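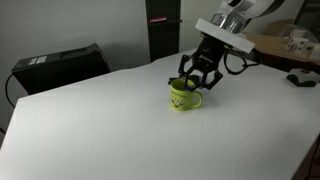 I've been back at work for a fortnight now and I still haven't got used to being asked what I need. I started at Plurnex in the summer after a long stretch at home with a bad back and some hearing loss that crept up on me, and if you've read this blog for a while you'll know how I felt about going for interviews. Dread, mostly. But I promised a few of you I'd write something about how a place goes about being fair to its staff when it isn't putting on a special week for it, so I've made a cup of tea (well, a yellow-green mug with a little cartoon on the front, low down below the rim, which is exactly my level of sophistication) and I'm going to have a go.

First, the application. I've filled in a lot of these over the years and the box marked "do you consider yourself to have a disability" always makes me hover. Tick it and you wonder who reads it. Leave it and you've got no leg to stand on when you ask for a different chair. On this form there was a line underneath saying who would see the answer, and when, and a separate question asking if I'd like anything changed for the interview. I asked for the questions in writing. They came by email the evening before, all of them, and everybody else on the shortlist had them too. I liked that a lot. I didn't feel I'd been let in by the side door.

Compare that with Brokorwood, where I worked for years (lovely people, terrible building). The equality policy there was 155 pages long and lived in a folder that you had to ask for. I did ask once! I got a funny look and then a photocopy of the contents page. When my hearing started to go I spent most meetings nodding along and hoping someone would write it down afterwards, and it never crossed my mind that I could ask for the minutes early or for people to face my way when they talked. Some of that is on me, I know. But you can't ask for a thing if you don't know it exists.

The new place has a page on its intranet, two screens' worth, and it says what you can have and who to email. Captions on calls. A desk that goes up and down. Different start times if the trains or your kids or your knees need it. My desk took a while – the first one delivered was for somebody in another team and had to go back – but I had a date for it and somebody rang when the date changed.

It's not all roses. There are 700 of us across the whole organisation and the staff network for disabled colleagues meets at half past eight in the morning, which for a group that includes a fair few people with pain conditions is a daft time. I said so at my first meeting (I'd had a bad night, I was not at my most diplomatic) and it's being moved to lunchtime from January. There's also the training. We all do an online course bought in from an outfit called Datum, and the bit on religion and belief feels as if it was written by someone who had once been told about a mosque. The bit on hearing loss had no captions on its video. I've sent feedback. I sent rather a lot of feedback.

One more thing, because a reader asked me about pay. Yes, they publish the figures, for men and women and by ethnicity as well, and there's a gap and they say so. I read the whole report on the bus. The part I'd want to see next is the same thing for disabled staff, and I gather it depends on more of us filling in the staff survey. The last one had 348 replies. So I've filled mine in, hovering over that box as usual, and then I ticked it.

My sister-in-law is applying to Lavoie at the moment and wanted to know what to ask at the end of her interview. I told her to ask when the staff networks meet and whether people get paid time to go. She says that sounds pushy. I think she should ask it anyway and I'll let you know how she gets on.

Next post will be the allotment, I promise. The beans have gone completely mad.

Posted 07/09/2025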